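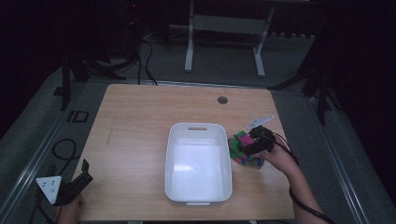 Slide 4: cloth and bin, two hand-held grippers.

Picking up from Hina Afridi's laundry numbers. Leave the slide up while I talk.

The chore is short to say. Pick up the cloth, put it in the bin. A six-year-old does it without looking. With a gripper in each hand, an adult slows right down. You lose your fingertips, so you can't feel whether you've got one layer or two.

Folded cloth is the hard part. The bin is rigid and stays the same shape wherever you grab it. Cloth changes every time you touch it – grab a corner and the fold is gone.

Our count at Trultano: 3000 tries by machine on towels and tea towels, over 18 weeks. Good on flat, single items. Poor on anything crumpled. Worst on two pieces stuck together.

Mention Nivon here. Their line sorts rigid parts all day and has done for years. Same arm, different problem. Don't get drawn into prices.

So, can it do the laundry yet? My answer is no for a household, and partly for a shop floor, if someone lays the items out first. Ask the room who'd pay for that. Wait for hands.

Next slide is the Flerer trial, 2 minutes, then questions. Water's under the lectern.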